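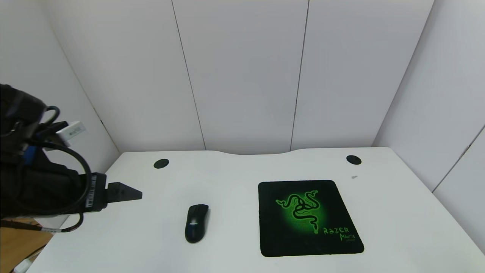

Writing a letter by hand is one of the best things you can do with half an evening, and I would like more people to try it. I took it up again in January after years of typing everything, and I have turned into a bore on the subject (my friends in Kundora get post whether they want it or not). People tell me they'd love to write letters but haven't got the right place for it, by which they seem to mean a study with a leather chair and a view of an orchard. Please let go of the orchard! A plain white desk against white wall panels will do beautifully, especially one tucked into a corner, where your eye has so little to chase that it comes back to the page by itself. I write at the kitchen end of a table in Lesen, facing a boiler, and the letters get written.

What I love first is the speed, or the lack of it. My typing is quick enough to keep up with whatever I'm thinking, and what I'm thinking is usually a complaint about buses. The pen can't keep up. By the time I've formed the first half of a sentence I have had a chance to look at the second half coming over the hill and decide whether I want it. Quite often I don't. My letters are kinder than my messages, and odder too, as the slow bits let in things I had forgotten I knew: the smell of my aunt's porch, a tune from a radio advert, a question I'd been meaning to ask for months.

Then there's the fact that you can't take it back. A crossed-out word stays on the page, and your friend will hold it up to the light to see what it was. I used to copy whole pages out again if I made a mess of one line. I've stopped, and I now think the messes are half the pleasure for the person at the other end. The letter I treasure most from last year has a ring on it from a mug of tea, an arrow running up the margin, and a paragraph that breaks off with "sorry, the potatoes" and starts again in a different ink.

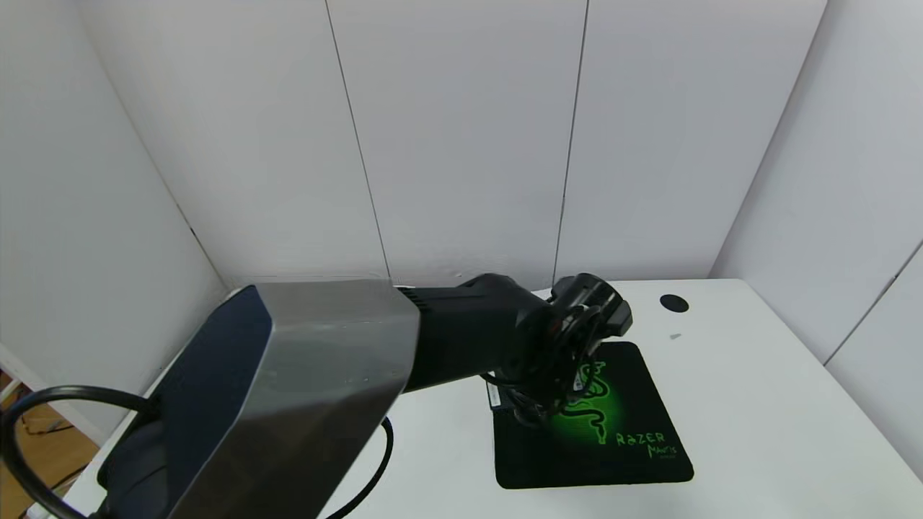 Ink, since I've brought it up, is where the fun gets slightly out of hand. You can write a perfectly good letter with the biro from the bottom of your bag, and for months I did. But there is a great deal of joy to be had in colour, and stationery people are far too timid about it. Everyone begins with black, moves to bright blue and stops. Try a dark navy! Look at how it behaves beside brushed silver, the one going nearly matte while the other picks up the light along its edge. I want exactly that on my envelopes, navy for the address and a line of silver along the flap, and when I get it right I prop the envelope against the fruit bowl for a while before I can bear to post it. It does nothing for the contents, but it gets me to the postbox with a spring in my step.

Paper I am stricter about. The cheap pad I began with let everything through, so each page had the ghost of the last one behind it. I now buy the cream sheets from Ochoa, the stationer's by the station, at 90 grams, and the difference is lovely. The nib makes a small dry noise, like somebody walking over gravel in the next garden. Brelance, across the square, sells a thicker sheet which I'm told is better, but it folds like a door and you end up paying extra postage for the privilege. Save it for weddings. 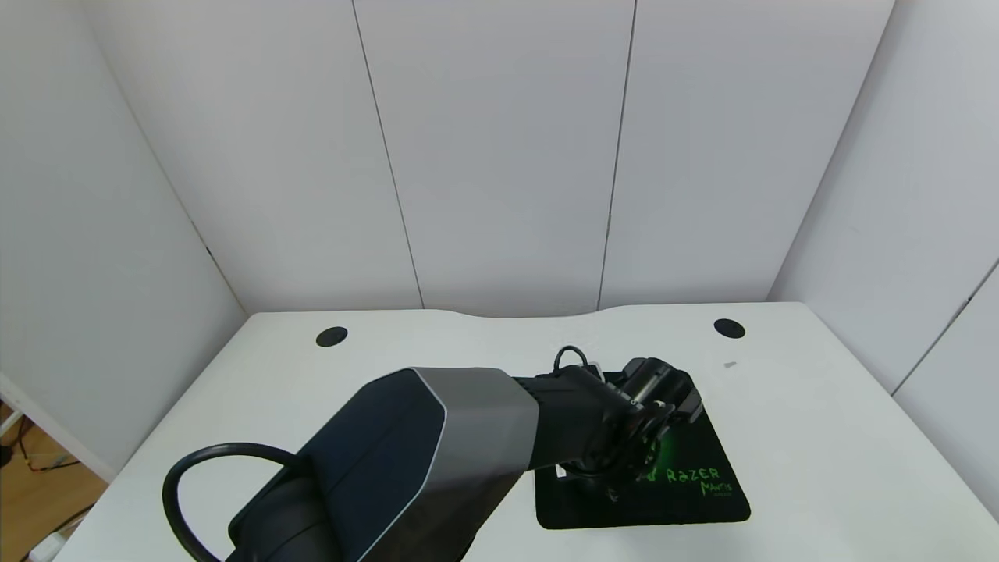
The usual objection at this stage is that it all costs too much, and with stamps at the price they are I have some sympathy. A letter a day would be a serious habit. A letter a fortnight comes to less than most of us spend on a coffee we don't finish, though, and it keeps for decades. I have a shoebox of letters that my grandparents sent each other, and the dullest of them are now the most gripping. Two pages on the price of coal! A furious passage about a neighbour's hens! They can't have thought any of it worth keeping, and I would run into a burning house for it.

The other objection is that people have nothing to say. I had this fear badly. You sit down, you write the date and "Dear", and your whole life drains out of your head. My cure is to begin with whatever is nearest and least important. The weather will do, and so will the dog, or the odd noise the fridge has started making. Once you've written three lines about the fridge you are warmed up, and the thing you really wanted to tell them has come in and sat down. I set a timer for 30 minutes on a Thursday after supper, and I'm nearly always still going when it rings.
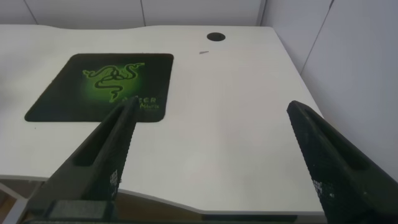 By our Correspondence columnist, Lesen

I should say something about replies, as this is where new letter writers lose heart. You will send out a good long letter and hear nothing for weeks. Then you'll get a text saying "loved your letter!!" with a promise to write back. Don't be hurt by this, and please don't keep a tally. The text means that it arrived, and that it was opened standing up in a hallway with a coat still on, and that somebody's morning went a bit differently. I count that as a full reply. When a proper one does come, fat and badly stuck down, I save it until the washing-up is done and then read it twice, once fast for the news and once slowly for the voice – because handwriting does have a voice, and you can hear it getting tired towards the end of the page.

I wouldn't want to live without my phone, by the way. I like being able to ask my brother in ten seconds flat whether he has my ladder. But there are people I've known for most of my life whose handwriting I couldn't pick out from a pile, and that strikes me as a real loss, and such an easy one to put right. So if you have a friend you've been meaning to ring, find a pen, sit down wherever there's a flat bit of surface, and tell them about the fridge. Mine has stopped making the noise, and I've already had to break the news to two people in Kundora who were following it closely.

Home Essays Letters Back issues Subscribe Contact Search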